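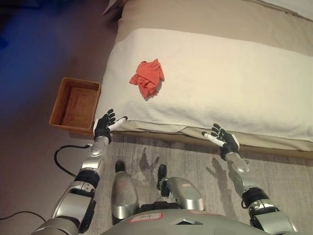
Household Chores Trial, Progress Report for March
To: Solange Ross, Prumwood Fund
From: Mélanie Grewal, Teltton project lead

Dear Solange,

Thank you for your patience with this one. I know you had hoped to have it sooner, but I wanted the last of the bedroom runs counted before I wrote anything down, and Jade only finished going through her logs this morning (with a good deal of coffee, bless her).

Where we are

The kitchen work is finished and written up, as you saw last time, so this stretch has gone entirely to the bedroom. The chore we settled on is a small one on paper: pick up a piece of cloth left on the bed, put it in the basket on the floor beside it, and leave the bedding looking decent. Sylvie Sandhu suggested it after watching the cleaning staff at the Després guesthouse, where stray cloths and towels eat up a surprising part of the morning.

We made 351 attempts in all. I had promised you 30 good runs in a row before we moved on, and I'm sorry to say we haven't got there. Our longest streak was 19. On a good afternoon the robot looks as though it has been tidying bedrooms all its life, and then the next day it will pinch the towel along with the cloth and carry the whole lot off together!

What is going well

Finding the cloth is no longer a problem. Bright colors against white bedding are easy, and it copes with a crumpled heap just as well as with something laid flat. Reaching the basket has improved a great deal too, now that Jade has reworked how it turns at the waist. Last fall it would let go too early and we spent a lot of time picking things up off the rug.

What is still hard

Soft on soft. When a thin cloth lies on a thick towel, the fingers have to close on one and leave the other alone, and there's very little to feel the difference by. Most of our failed runs come down to this. Wrapping the thumbs helped with slipping but did less for the pinching than we'd hoped – Lise thinks the approach angle matters more, and I'm inclined to agree with her.

Speed is the other thing, and I'd like to be plain with you about it. A good run takes 40 seconds from start to finish. A person does it in 2, usually while talking about something else. So to the question your board asked us in the fall, whether a machine can do this chore yet, my answer is that it can do it slowly, with somebody nearby, in a room it knows. I wouldn't send it into a guest's room on its own.

Money and equipment

We're slightly under budget. The replacement wrist cable from Lastar came in cheaper than quoted, and I'd like your permission to move the difference into a wider mix of linens. We've been using the same few pieces all along and I worry we are teaching it our own laundry.

What comes next

Jade will work on the approach angle first, and Lise Ross will start on darker cloths and patterned bedding. After that we hope to try folding, though I'd prefer not to promise a date. Sylvie has also asked whether we could do pillowcases, and I've told her to wait.

If you or anyone from the board would like to visit, mornings are best. We're usually set up by ten, and it would be lovely to see you again.

With warm thanks,
Mélanie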